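3 min read

Learning to sleep in November

When I moved to Fesitside I did not expect that the dark would be my problem. At four in the afternoon the street lamps are on, and at ten I am wide awake -- every night the same.

My neighbour Sidra told me to stop drinking tea after lunch. I tried it for two weeks and I was only sad and thirsty.
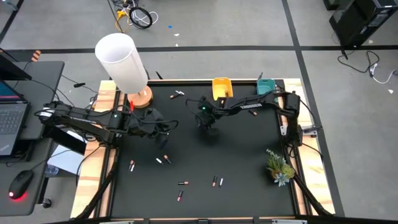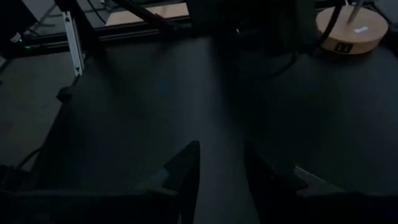 What helped me a little

I walk for 40 minutes before work, also when it rains. I put the telephone in the kitchen. And I read a very dull history of the tramway, which opened in 1902. I am still on page 52.

If you have some other advice, please write it to me, but not about tea.

6 comments · 11 shares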